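Pets & Small Animals > Home Tips

Bringing an orphaned kitten through its first weeks at home

August
By Sólveig Baldursdóttir

Most people who end up hand-rearing a kitten did not plan to. A neighbour finds one under a shed, or a mother cat turns one away and the rest of the litter carries on without it. Ring a vet first. They will weigh the kitten, check its temperature and tell you how old it is, and everything else depends on that.

Warmth comes before food. A cold kitten cannot digest milk, so do not feed it until it feels warm in your hand. A cardboard box with high sides is fine for the first fortnight. Put a wrapped hot water bottle at one end only, so the kitten can crawl off it, and lay a fleece over the top. Refill the bottle before you go to bed and again at the night feed.

Use kitten milk powder, never cow's milk. Ours came from Sheehan, the farm shop on the Hollari road, and one tin lasted 9 days. Mix it fresh each time and test a drop on your wrist. Feed the kitten on its front, with its head level, never on its back like a baby. The last one I reared weighed 193 grams when she arrived, and I wrote her weight on the kitchen calendar every morning. If the weight drops or stands still for a day, ring the vet again.

Very young kittens need help with the toilet. Wipe under the tail with damp cotton wool after each feed until something happens.

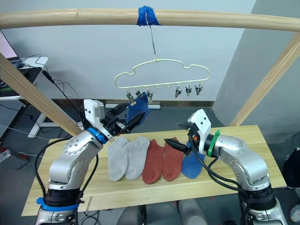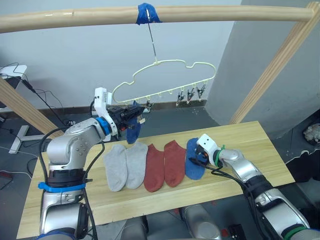 Bedding gets through a lot of washing. I keep four fleeces on the go – one in the box, one in the wash, one drying and one spare – and cut them small so they fit in with a normal load. Wash them at 60 degrees with plain powder and leave out the softener, as the scent clings and kittens go by smell. The odd bits are harder to keep track of. Face cloths, the knitted cover off the hot water bottle and the old sock I stuff with rice for a warm pad all used to vanish behind the machine. A hanger with clips along its bottom bar, hooked over a pole, sorts that out, and you can see when a clip is free. Empty the rice out of the sock first.

At three to four weeks the kitten will start climbing out of the box. Move it to a pen or a small room with the gaps behind furniture blocked up. A shallow baking tin makes a good first litter tray. Use paper or wood litter, as the clumping kind is dangerous if eaten, and they do eat it.

Start solid food by mixing a little wet kitten food into the milk on a flat saucer. Expect her to walk through it. Wipe the paws and chin with a warm cloth before it dries, and dry her well afterwards.

If you already have a grown cat, keep them apart until the vet has seen the kitten. After that, swap their blankets for a few days before they meet. Some older cats will wash a kitten and let it sleep against them – mine did, in the end, although she hissed at it through the door for most of a week. Stay in the room for the first meetings and feed the old cat first.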